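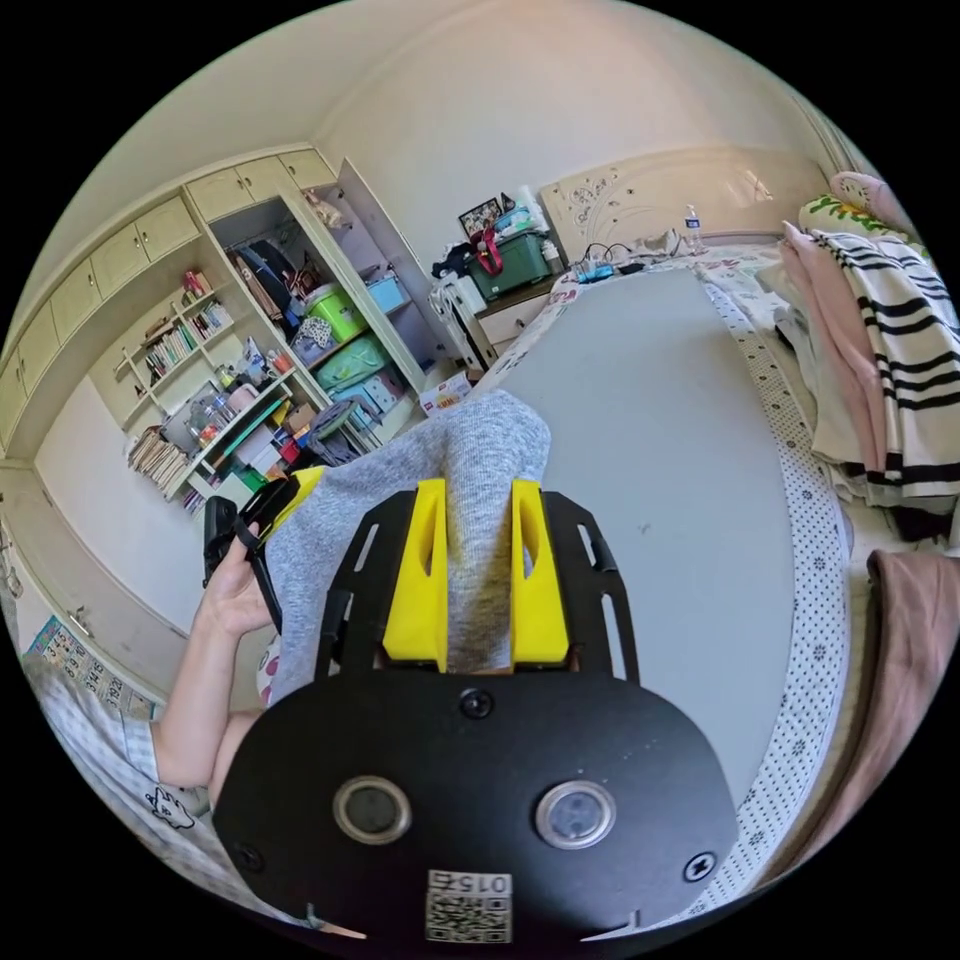 Gray knit held between the yellow finger pads, bed side of the room.

From: Sekar Mandagi
To: isgate-users
Subject: Re: [isgate-users] Bimanual fold demos, dropping one hand's track

> We are merging the Nurkelia home set with our bench data and I have
> a question on the garment episodes. The bench data is all teleoperated
> from the leader arms, so both wrists are always in the same base
> frame. For the hand-held episodes I only get a relative pose per
> gripper. Is there a recommended way to line up left and right? At the
> moment I am training on the right hand alone and the policy closes on
> the cloth fine but then pulls in the wrong direction.
>
> Also, 38 of the 290 episodes fail the loader check with "width stale".
> Safe to skip them?

Taking the second question first. "width stale" means the finger width did not change for longer than the limit in the loader config. For rigid objects that usually points to a lost marker or a stuck reading. For cloth it is often legitimate: the operator pinches a hem and holds it while the other hand works. The default limit was set on cup and block tasks and is too tight for this. Raise stale_limit to 25 seconds and rerun. Anything that still fails should be looked at by eye before you drop it. I would not skip all 38, as the long holds are the part of the task you seem to be missing.

On alignment: training on one hand will give you the behavior you describe. In a two-handed fold, the pull direction depends on where the other hand is. With that track removed, two episodes with nearly the same right-hand view can have opposite motions and the policy averages them.

What we do in Yurt:

1. Sync the two streams by clock, then check the offset against a closing event that both hands share. An error of 2 frames is tolerable. More than that and the regrasps smear.

2. Run mapping on the more textured view first. Plain bedding gives very few features. In bedrooms most of the usable ones come from shelves, patterned covers and the clutter near the headboard.

3. Localize the second gripper in that same map. Do not build two maps and fit them afterwards; the scale drifts apart on short episodes.

4. Express each hand's pose relative to the other at every step and pass it in as an observation, next to the usual relative-to-start pose. 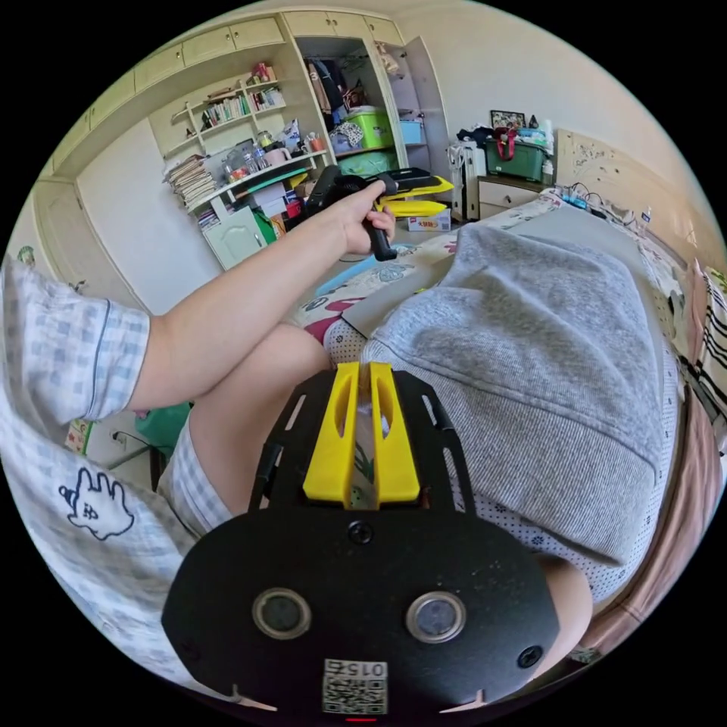
Same room, seen from one gripper, with the other hand's device over the bed.

Step 3 fails if the second view is mostly cloth or the operator's own arm and legs. Seated operators are worse for this than standing ones. Expect to lose tracking when a garment is in the lap, and mask the operator before feature extraction. The mask option in Yurt is off by default.

One caution on mixing with the leader-arm data. Bench operators feel nothing through the leaders and tend to overclose on fabric. People holding the gripper directly stop at the thickness of the material. If you normalize width over the merged set, the hand-held closes end up looking like partial grasps. Normalize per source, or switch to a binary open/close target for the garment tasks.

I have a branch with the relative-pose observation in it, tested against the Wornutham arm pair only. It needs the calibration file format from the March release. If yours is older, convert it first or the left and right transforms will be swapped without any warning.

If the pull direction is still wrong after this, post one failing rollout with both pose tracks and the sync offset you measured.

Sekar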